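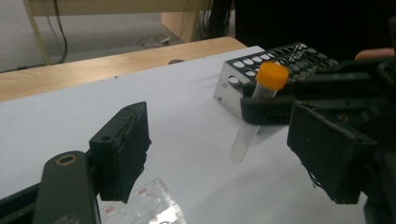
Jaws open around a capped tube, rack behind. Both foam pads ready for changing.

Support > Handheld grippers > Lasetti > Changing the jaw pads

Print this page | E-mail this page

Changing the foam pads on the Lasetti hand gripper

Applies to the green-jaw units on the Danesbridge bench. Older units have glued-in rubber, different job, ask Korkor Dramani.

When to do it

Look at the inner faces. Ragged edges, chips out of the foam, black crumbs on the table = change them. Always both sides. One new pad and one old one and the tube gets pushed off center every time you close, then you waste an afternoon blaming the calibration. (I did.)

Crumbs matter more than grip, to be fair. A frayed pad will still hold a 15 ml tube. But bits of foam end up near the well plates and then Sarla has to throw a plate out.

What you need

- two new pads, cut from the 3 mm black sheet in the Katiyar drawer
- plastic scraper, NOT a blade
- isopropyl and lint-free wipes
- hex key for the jaw screws
- double-sided tape, the thin kind
- masking tape and a pen

Before you start

Plates and tubes off the table. Stop the recording in Vira and unplug the gripper, the position log gets confused if you move the jaws by hand while its running. Put down a clean sheet of bench paper.

Steps

1. Open the jaws all the way. Mark L and R on masking tape and stick it on the outsides. They look the same, they are not.

2. Undo the two screws on top of the first jaw and lift the block off. Screws in a lid or something, they roll. Leave the arm alone. If it feels loose at the pivot thats a seperate job.

3. Scraper under one corner of the old pad, go slow. Comes off in pieces if its old. Keep the biggest piece as a template.

4. Wipe the bare face with isopropyl till the wipe comes away clean. Leave it 90 seconds. Tape will not stick to a damp face.

5. Cut the new pad a hair smaller than the face. Overhanging foam catches on the screw cap and starts tearing again right away.

6. Tape on the pad first, then pad on the jaw. Bottom edge first, roll upward, no bubbles. Press hard for 30 seconds with your thumb.

7. Jaw back on. Both screws in finger tight, square it up, then nip them with the hex key. Don't lean on it.

8. Same again for the other side. Peel off the masking tape.

Checking it

Plug in, close the jaws gently on nothing. Pads should meet flat top to bottom. If theres a wedge of light, loosen that jaw, nudge, retighten.

Then re-zero in Vira: Tools, Gripper, Set closed. New foam is thicker than what you took off so the old zero is wrong. Skip this and every width in your log is out.

Last, try a capped tube with water in it. Pick from the rack, hold, put back, 11 times. It should not slip or twist. If it twists, the pads are not level with each other, back to step 7.

How often

About once a month if the unit is in daily use. Write it on the card by the bench, unit number and initials. Mamta Shakya orders the foam sheet, tell her when you open the last one, delivery was awful in August.

Notes

Ysaline tried softer foam. Grips nicely, shreds in days. Stick with the 3 mm.

Don't trim pads while they're on the jaw. You will nick the paint.

Questions to Ankit Grewal.

Print this page | E-mail this page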